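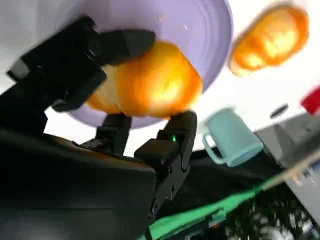

Print this article | E-mail this article

Review: Jarnunik 4 grasp planning and control stack

By Wanpen Thongdee
May

Jarnunik is a grasp planner, a trajectory layer and a set of logging tools sold as one license. Version 4 replaces the sampling planner from the previous release and adds a force-limited close command, and those two changes are most of what an existing user will be paying for. I ran it on a single arm with a two-finger gripper and a wrist camera, on an ordinary tabletop pick and place. The work is an orange clasped between the two fingers with a lavender plate behind it and a light blue mug not far away, which is a fair load for a planner: one round object, one wide shallow one and a handle that likes to get in the way of a finger linkage.

Installation took most of a morning. The stack comes as containers, and the planner container expects a GPU runtime one release older than the one on my machine. The error it prints names the wrong package. After that was pinned, the setup wizard read the arm description, asked for the gripper geometry and built the collision model without further help. Hand-eye calibration is a separate program. It works, but it writes its result to a file that the planner does not read until restarted, and the manual mentions this only in an appendix.

The planner is good. It takes a segmented point cloud, proposes candidates, scores them and returns a ranked list with a reason code on each rejection. I capped it at 200 candidates per request and saw no benefit from raising the limit on a table of this size. The reason codes are the best part of the product. "Finger 2 swept volume intersects object" is something a person can act on. In version 3 the same failure came back as a bare false.

Force-limited close does what the name says. You give it a target and a timeout, and it returns when either is reached. On fruit the default target is too high, and I turned it down on the first day and left it there. The command exposes gripper width at return, so a missed grasp can be caught in two lines of script. I would have liked a slip signal as well. There is a field for it in the message definition, but in this release it is always zero.

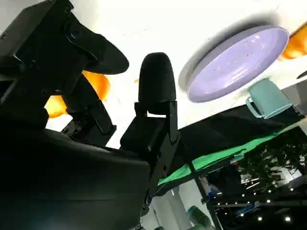 Perception is the weaker half. Jarnunik ships a general segmenter and will accept masks from your own, and after a week I was using my own. The built-in model handles separated objects with clear color and struggles where the gripper hides part of the target. From the wrist camera that happens all the time: an orange behind the upper finger and the middle link becomes two bright lobes with a dark bar between them, and the segmenter was inclined to report views of that kind as two objects. The planner then proposes a grasp on each. There is a self-filter that should remove the gripper from the cloud and join what remains, but it uses the collision mesh, and the collision mesh is simplified. Finger pads and brackets stick out of it. Supplying a detailed visual mesh to the filter improved matters and slowed the cycle.

Strong backlight is the other trouble. Auto exposure follows the white surface, the fingers go nearly black, and edge confidence drops on anything next to them. Locking the exposure helped more than any parameter in the segmenter. The lock has to be set in the camera driver – Jarnunik has no control for it.

Logging and replay deserve more attention than the brochure gives them. Every request is stored with its cloud, masks, candidate list and the executed trajectory, and the replay tool can rerun the planner on stored data with changed settings. I replayed 2,000 requests overnight after altering the clearance margin and had a table of changed decisions by breakfast. The diff view is plain and quick. Export is limited to the vendor's own format plus CSV, and the CSV drops the masks.

For comparison, Kodport's planner is easier to install and returns less information. Anyone who mostly runs a fixed cell with known parts will be fine with it. Jarnunik is the better choice where objects and positions change and somebody has to find out why a grasp was refused.

Support answered three of my four tickets within a day. The fourth, on the calibration file, is still open.

Comments

Vishwakarma
We see the split-object problem too. Moving the filter ahead of the downsampling step fixed most of it for us. It is a one-line change in the launch file.

gripforce37
Does the replay tool need a license seat of its own? It did in version 3, and that made it useless on our build server.

Wanpen Thongdee
Replay is included in version 4. It checks the license at startup and then runs offline.

Fastport
The zero slip field has been in there since version 3. I would not plan around it.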